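Vurkum Turf Opens Dealer Territories in Three More States, Asks Only That Applicants Own a Truck

VILELA, 19 November 2022 — Vurkum Turf, the artificial grass and putting green installer, is taking applications for 5 new dealer territories. The company has put down 3,134 lawns to date, and the one outside its own office is still the most complained about, mainly by the geese.

New dealers get a protected territory, a week of training at the Vilela yard and first call on Tirow, the company's pet-friendly turf. Tirow drains straight through a perforated backing and rinses clean with a garden hose. It does not need mowing, feeding, seeding or a long talk with the neighbor about edging.

"People assume this is a hard sell," said Iara Daza, who runs dealer development at Vurkum. "Then they spend one spring wiping a Labrador's feet at the back door, and they call us."

Training covers base preparation, seaming, infill and the delicate matter of telling a customer that the trampoline has to move. Dealers who want to offer putting greens stay on for 3 extra days to learn Grornel, a shorter, denser surface that can be contoured to break left, right or the owner's spirit.

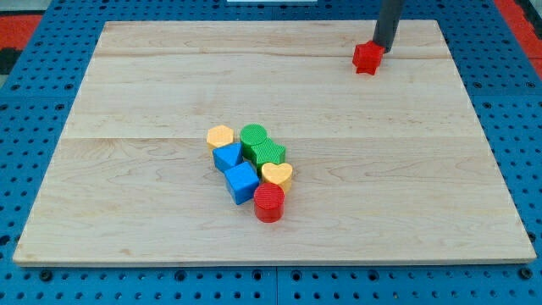 A maple board on blue pegboard.

The opening stock order is 200 square yards, which may be split between Tirow and Grornel. Vurkum does not charge a franchise fee. It does charge for replacement seam cutters — a policy brought in last June, after a period of remarkable generosity.

Applicants should have some landscaping or flooring experience, a truck that starts in cold weather and a working pair of knees. A low golf handicap is welcome but carries no weight, as several members of the current team can confirm.

Applications are open now through the Vilela office. Territories go to the first qualified applicant in each area, and site visits will begin once the ground has thawed enough to put a shovel in it.

About Vurkum Turf
Vurkum Turf supplies and installs artificial grass for homes, schools, kennels and golfers who should be at work. All installations are carried out by trained crews.

Media contact: Iara Daza, Dealer Development, Vurkum Turf, Vilela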